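Help wanted for our study: people to collect gripper demonstrations in real homes (paid, 4 weeks) 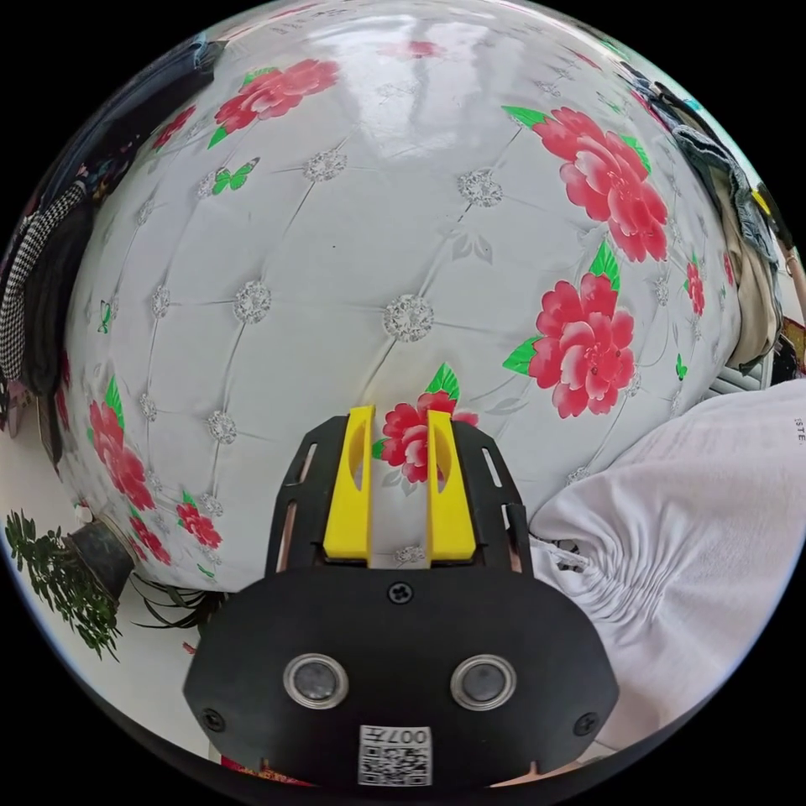

Hand-held gripper number 007 facing a quilted floral panel, with clothes on both sides.

Hi! I'm Ieuan Parry, and I run the household manipulation project at the Flallbridge lab. I'm looking for people who'd like to spend a few hours a week picking things up and putting them down again with a pair of yellow fingers. If you have ordinary hands, an ordinary (preferably lived-in) home and a bit of patience, please keep reading.

Some background first, so you know what you'd be signing up for. We're trying to teach robot arms to handle cloth: shirts, jeans, sheets, towels, the stuff that ends up over the back of a chair. The old way we did it was to sit somebody down in the lab and have them steer the arm by remote control. It works, but it's slow, and everything we recorded came out of the same two rooms with the same gray table. The arm got very good at that table. Then we moved it into a furnished apartment and it fell apart. It would reach for a sleeve, miss, and close on the bedspread.

So we switched. You carry a gripper and do the task yourself, and it records what it sees and how it moves as you go. We call the method Pandon. Last year we ran a pilot with 27 people, each working in their own place, and then trained on their recordings alone. We tested the result in a home the policy had never seen, with clothes it had never seen. Out of 100 tries at picking a single garment off a pile, it got 60. The version trained only on our lab recordings did a lot worse under the same conditions, and I was the one who'd spent most of a winter making those lab recordings, so you can imagine how I felt about that.

What I want to find out next is which part of it helped. Was it having more people? More rooms? Or was it all the odd backgrounds, the patterned upholstery and shiny surfaces and plants in the corner? My own bet is the backgrounds. Heitmann (that's our name for the second arm of the study, named after the street our old office was on) is set up to test exactly that, and it's the part you'd be joining.

What you'd do

You'd come in once for a training session, which takes a morning. I'll show you how to hold the gripper, how to start and stop a recording, and how fast to move. Most people go too fast at first! I did too. After that you take a kit home for the 4 weeks and record in your own time. Each session has a short list of tasks, things like lifting one garment clear of the others, moving it to a spot you've picked, or pulling a fold open. You repeat each one, changing the starting position a little, and then you move to another part of the room.

Please don't tidy up for us. Leave the laundry where it is, leave the cushions and the cables. If your couch has a wild pattern on it, I want to see your couch.

At the end of each week you bring the kit by or we meet you somewhere handy, and we copy the recordings off and check them with you. If something went wrong, a blocked view or a run that stopped early, we'll tell you and you'll still get paid for the time. Mistakes are useful too. If you drop a shirt and pick it up again, keep recording.

Who I'm looking for

Anyone 18 or over, living within an easy trip of Flallbridge, who can comfortably hold a hand tool and work standing up for half an hour at a stretch. Left-handed people, please apply, we had hardly any in the pilot. You don't need to know anything about robots or programming. One of our best recorders in the pilot was a retired tailor who handled a shirt collar better than anyone on my team, and her data still gets brought up in meetings.

I'd love a mix of homes as well: small apartments, big family houses, shared places, rooms full of stuff, rooms with next to nothing in them. When you write, give me a couple of sentences on what your place is like. You don't have to send photos.

If you share your home, everybody living there needs to be OK with it, and there's a separate form for them to sign. You should record when nobody else is in view. Family photos, mail and screens should be turned over or moved before you start (that's the one bit of tidying I will ask for). If you find later that something private ended up in a recording, tell us which one and we delete it. You can also drop out at any point, keep what you've earned, and decide whether we keep your recordings or wipe them.

Pay and practical things

You're paid by the hour, training included, at the lab's usual rate for research participants, and I'll send you the exact figure with the consent form before you agree to anything. Travel to the lab is covered. The kit comes in a padded case with a charger and spare finger pads. Normal wear and accidental damage are on us. The recordings go into Inotine, our project archive, under a participant number, and your name and address stay in a separate file that only I and one colleague can open.

We start in May, and training sessions begin at 9:30 a.m. If mornings are impossible for you, say so and I'll see what I can do with an evening.

How to apply

Write to me through the contact form on the Pandon page and put "home recording" in the subject line. Tell me which hand you use, a little about your home, and when you're usually free. I read all of these myself and will answer each one, though it might take me a few days. Questions are fine too, even if you haven't made up your mind yet.

Ieuan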